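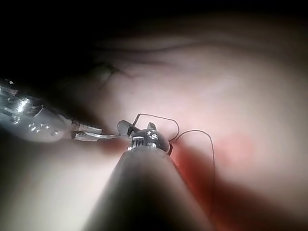 图4-1　持针器、弧形缝合针与黑色缝线

第四章　缝合类器械的清点、清洗与复用前检查

4.1 适用范围

本章适用于Stastside日间手术中心消毒供应室及各手术间，规定持针器、缝合针和缝线在术后的交接、清洗、检查与包装要求。管腔类器械及电外科附件的处理见第五章。本章与器械生产厂家的使用说明不一致时，以厂家说明为准，并由供应室书面报告护理部。

本章自2025年9月23日起执行，原五月版同时停止使用。

4.2 准备工作

开始操作前，应备齐下列物品：
带盖转运箱（硬质，外贴污染标识）
Plarno清洗篮筐及配套硅胶垫
软毛刷、无绒擦布
医用清洗剂及水溶性润滑剂
带光源放大镜
锐器盒
器械清点单（表单编号W-183）

操作人员应穿防水围裙，佩戴护目镜、口罩和双层手套。手套破损时立即更换，并按锐器伤预案处置。

4.3 术间清点与交接

1. 缝合针按“用一还一”的原则管理。洗手护士收回用过的针后，方可递出下一枚。
2. 收回的缝合针放入磁性计数盒，针尖朝同一方向。不得将针留在持针器钳口内传递至污染区。
3. 关闭体腔前、关闭体腔后及缝合皮肤后，洗手护士与巡回护士各清点一次，双方同时唱点，结果即时填入清点单。
4. 检查每枚缝合针是否完整。发现断针时，保留全部残段，拼对无误后封入透明袋，随清点单存档。
5. 清点无误后，将缝合针连同残余缝线投入锐器盒。缝合针及缝线均为一次性物品，严禁复用。
6. 将持针器松开锁扣，放入转运箱，喷洒保湿剂后加盖。

警告：清点数目不符时，不得关闭体腔。应立即报告主刀医师，依次查找术野、敷料、器械台、地面及吸引瓶；仍未找到的，按规定行影像学检查。

注：自器械离开术间至开始清洗的时间不得超过30分钟。因故延误的，在清点单备注栏写明原因。

4.4 手工预清洗

1. 在流动水下冲洗器械表面，水温应低于45摄氏度。
2. 将持针器完全张开，浸入配制好的清洗剂，浸泡时间按清洗剂标签执行。
3. 在液面下用软毛刷沿齿纹方向刷洗钳口，再刷洗关节及锁扣。不得使用钢丝刷或研磨类清洁剂。
4. 可拆卸器械应拆至最小单元，小件放入带盖细网筐。
5. 用流动水漂洗，至无泡沫、无可见污物为止。

注意：含氯制剂可造成不锈钢点蚀，不得用于浸泡持针器。

4.5 机械清洗

1. 将器械以张开状态摆入Plarno篮筐，不得叠放。镶片持针器与普通持针器分筐放置。
2. 将篮筐推入Tavares清洗消毒机，确认旋转臂转动不受阻挡。
3. 关闭机门，选择18号程序“精细器械”，按启动键。
4. 程序结束后，核对打印记录中的温度与时间，由操作人员签名。
5. 显示屏出现代码317时，表示排水超时。应停止装载，检查底部滤网，清理后重新运行完整程序。该批器械不得放行。

4.6 干燥与功能检查

1. 将器械移入干燥柜。取出后用无绒擦布检查关节处有无残留水分，有水分者退回干燥。
2. 在放大镜下检查钳口。齿纹应清晰，无缺损、裂纹及残留物。
3. 闭合钳口并对光观察。前端应先行接触，钳口左右不得错位。
4. 取一枚检查专用针，夹于钳口前端，锁至第二齿，轻轻拨动。针体转动或滑脱的，判为不合格。
5. 将锁扣扣至第一齿，以钳柄部轻叩台面。锁扣自行弹开的，判为不合格。
6. 在关节处滴注水溶性润滑剂，开合数次，擦去多余部分。

不合格器械挂红色标签，放入待修柜，不得与合格器械同盘存放。检查专用针每日固定存放于检查台针座，交班时当面核对。

4.7 包装与登记

1. 将合格的持针器锁扣扣至第一齿或保持松开，按器械图谱装盘。尖端加透气保护套。
2. 放入包内化学指示卡，以双层无纺布包装，封口后粘贴追溯标签。
3. 在Wasta追溯系统中扫描器械盘条码，录入清洗批次、检查人及包装人工号。
4. 系统中断期间使用纸质登记本，恢复后当班补录完毕。

4.8 记录保存

清点单随病历归档。清洗机打印记录、断针处置记录及器械报修单由供应室按月装订，保存期限依照本中心《医疗文书管理规定》执行。记录不得涂改，更正处应划线并签名，原字迹须可辨认。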